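Triketti Brings Its Brass Band Home to Landetti

Triketti spent most of last year on the road, playing 114 shows with a brass section that kept growing. In January the band came back to Landetti to make its fifth record in the old ballroom where it used to rehearse.

The sessions ran mostly at night, when the street outside was quiet. Oprea, the small label that has put out everything the band has done, paid for the room and left the players alone. They cut the songs live, horns and drums together, and kept a few wrong notes.

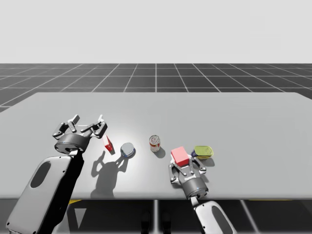
Why record in a ballroom when there are proper studios in town?

The band likes the echo. Their first single was taped there on a borrowed machine, and the studio albums that followed never had the same low end.

The new record is called Manora, after the ferry that once carried dance bands up the coast. It runs 40 minutes and has two slow numbers, a first for the group. One of them is a waltz with no singing at all.

Oprea is pressing 700 copies on vinyl to start. The band will play the whole album in the ballroom before the summer tour, with doors at 7 p.m. and tickets sold only at the box office.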